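Feb 18, 2026

Home late, feet sore, and I still want to get the day down before it goes fuzzy on me. I drove to Skedumthorpe for the Zitham open day, over 70 miles each way with the heater making that ticking noise again, and I'm so glad I went, even if I did miss the turn by the feed store and had to go all the way to the water tower to come back.

The morning was mostly talks. Coffee was good, the rolls were gone by the time I got to them. A man from the Fornik side of things spoke for a long while about motors, and I wrote down more than I understood (I'll look up "backlash" tomorrow). After that they split us into groups of 12 and sent us off to the different demonstrations, and mine got the laundry one, which I'd been hoping for ever since the leaflet came.

I had pictured a big arm behind glass. What they use for the teaching part is a gripper you hold in your own hand, two black fingers with dark blue ribbed pads on the insides, and a camera that looks down along them. You pick up the clothes with it and the robot learns later from what the camera saw. It sounds so simple when I write it out!

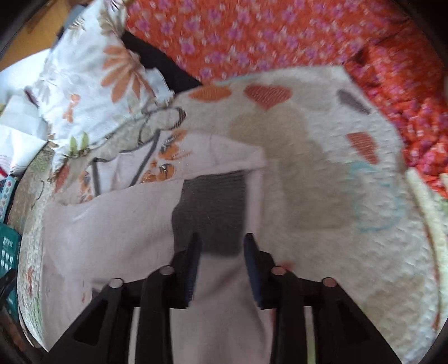
I asked why they didn't start with something easy, a stack of dish towels, say. The young woman showing us around laughed and said dish towels were last winter. Cloth won't keep its shape, she told us, and you can't measure it once and be done the way you can with a box. I thought of all the fitted sheets I've wrestled with over the years and felt quite understood.

They want things heaped up in all sorts of ways, soft on soft, prints lying over other prints, so the robot doesn't get used to one tidy arrangement. Their running total was written on a whiteboard, 2,077 recordings, and somebody had drawn a little sock next to it. I liked that sock very much. 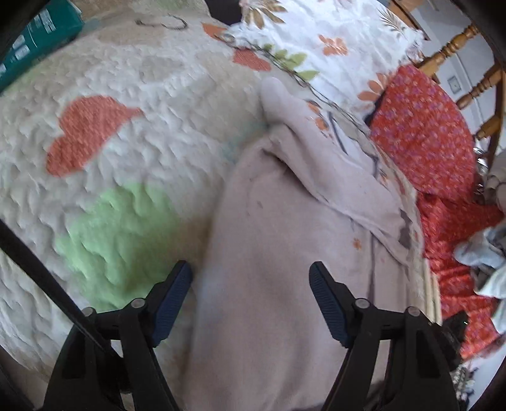 My turn

They let us each have a go, and naturally I hung back and then went last. It's lighter than it looks. The hard part is that you lose your fingertips — I kept wanting to feel whether I had one layer of cloth or two, and all I could do was look. My first try got me nothing at all. On the second I pinched a fold and lifted it and was absurdly proud, and a gentleman in our group clapped.

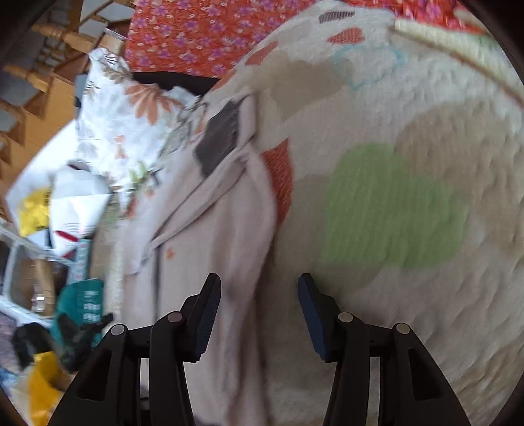

Gripper at the pile, with the robe, the white fleece and the leaf print.

Afterward there was a short film of the Walczak, their robot with the proper arms, folding a shirt. It took 60 seconds and the collar came out crooked, and I found myself rooting for it the whole way.

Got home to my own basket of washing by the door. I folded the towels and left the rest. Must call the garage about that heater, and find where I put the leaflet, as the date of the next open day is on the back.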